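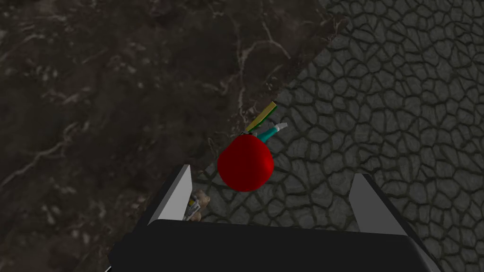
Sterkevlow Shared Workshop - Robotics Bench Group

Setting up the wrist view in simulation before you build the arm

These notes cover the simulated half of the Hona arm build. Do this part first. It takes an evening and it will save you printing a second camera bracket, as Teun and I both had to.

What you need

The Hona model folder from the workshop drive, a laptop with a graphics card, and the measurements of your own gripper. If you have not cut your fingers yet, use the ones in the folder.

1. Load the gripper

Open the folder and load the gripper on its own, without the arm. Open the fingers fully. Check that each one moves by the same amount when you change the opening value. If only one moves, the mirror setting on the second joint is missing.

2. Place the camera

Fix the camera to the wrist, behind and above the fingers, looking down past them. You want both fingers in view with the gap between them clear. The housing will take up the bottom of the picture and that is fine. Set the image width to 800 and leave the rest alone.

3. Lay out the work surface

Use two textures that meet on a diagonal. Ours are a dark veined marble and a grey cracked pattern. A plain worktop makes everything look easy, and then the real bench with its stains and saw marks catches you out.

4. Add the objects

Start with the red ball, just past the fingertips. Then put thin things behind it, such as the yellow-green stick and the teal cylinder with the white tip, so that the ball hides their near ends. Put something small and tan beside the left finger, where part of it is covered. Half-hidden items are where our first detector failed most often.

5. Fix the random seed

Set it to 2923. Everyone in the group uses the same number, so we can compare results.

6. Run the reach test

Lower the gripper with the fingers open and stop before it touches the surface. Do 6 runs and move the ball a little each time. If a finger clips the ball on the way down, raise the start height and repeat.

Save your settings under your own name in the Lesalier folder - not over the top of Damian's. Bracket drawings are in the next set of notes.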